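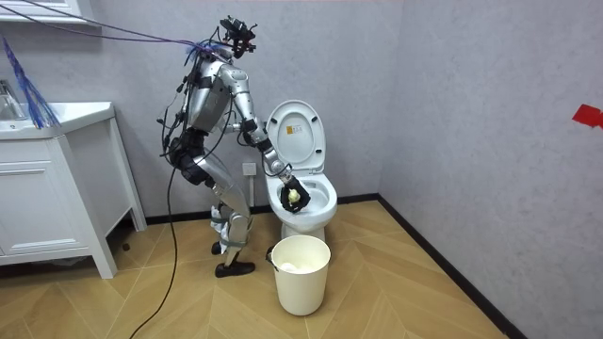

Kalliopi Perić would like to know one thing before any machine is let loose on a washroom, and that is what it touched last. She put the point at the open meeting in Droltthorpe, and she put it again, a little more firmly, when the talk had drifted off towards batteries and lifting straps, and it is largely thanks to her that the new code of practice for cleaning robots now opens with a page on hygiene and leaves the electrical matters until later.

The code, which runs to 60 clauses and a rather handsome fold-out checklist, was published on 2023-08-28 by the Droltthorpe working group on service robots, after a good long summer of drafting and a consultation that drew 177 written replies. Those came from cleaning firms, care homes, a couple of guest houses and a fair number of people who simply clean for a living and had something to say about it (and said it very well, by all accounts). It is voluntary, so there are no fines and no inspectors, but firms that sign up agree to have their paperwork looked over once a year and to put a notice on the door whenever a robot is at work inside.

Much of the text deals with humanoid machines, the sort with legs and hands that can get down to a toilet bowl with a sponge in much the way a person would. Jonatan Åberg, who led the drafting, is very fond of reminding people that the older guidance was written with floor scrubbers in mind. A floor scrubber stays on the floor. A machine with hands can go from the toilet to the basin taps to the door handle in a few minutes, and the group felt that somebody had better write down the order in which it ought to do so.

So the order is now written down. Basins and taps come first, then the outside of the toilet, then the seat, and the bowl last of all. Cloths and sponges used in the bowl are to be kept apart by colour and never carried back to a worktop. Gloves or hand covers must be changed or disinfected before the robot leaves the room, and a person has to sign to say it was done. Several of those who replied had asked whether the machine could keep its own record, and the group's answer, given kindly but without much wobble, was no.

Then there is the matter of cables. Where a robot works on a power lead or a safety tether, the code asks that a trained attendant stay within sight of it the whole time, that leads be kept clear of doorways, and that tethers be checked for wear at the start of each shift. Bathrooms get a section to themselves, being small and hard and often wet. No member of the public is to share the room with a working robot, and there must be a stop button that the attendant can reach without stepping inside.

Iestyn Mathias of Humphreys, the contract cleaning firm, said his people had been following a draft since June and had got used to it more quickly than he had feared. "The checklist looked like a great deal of bother on the first morning," he said. "By the second week we were grumbling if somebody had left it in the van." His one remaining quarrel is with the training, which he thinks too short at a single day, and he hopes to see it doubled when the code is next looked at.

Not everybody is quite so content. Themis Stefanou, speaking for smaller firms, told the meeting that the yearly review, priced at £400 for a single site, would be felt keenly by a business with three or four staff. The group has promised a shared scheme so that neighbouring firms can split the cost, though the details are still to be settled, and there was a certain amount of friendly muttering on that score over the tea and biscuits.

Suppliers have a part to play as well. Skurer and Tralano have both agreed to provide plain-English cleaning instructions for the hands and wrists of their machines, with a list of which disinfectants may be used on them and which will spoil the seals – a thing that attendants had been asking for over and over.

Printed copies are being sent free of charge to workplaces across the district, and over 2000 have been run off so far. Anyone who would like one, or who would like a place on the first attendants' course, should write to Arwel Prydderch at the Droltthorpe office, who is also collecting comments for the first revision and says he is very happy to receive long letters.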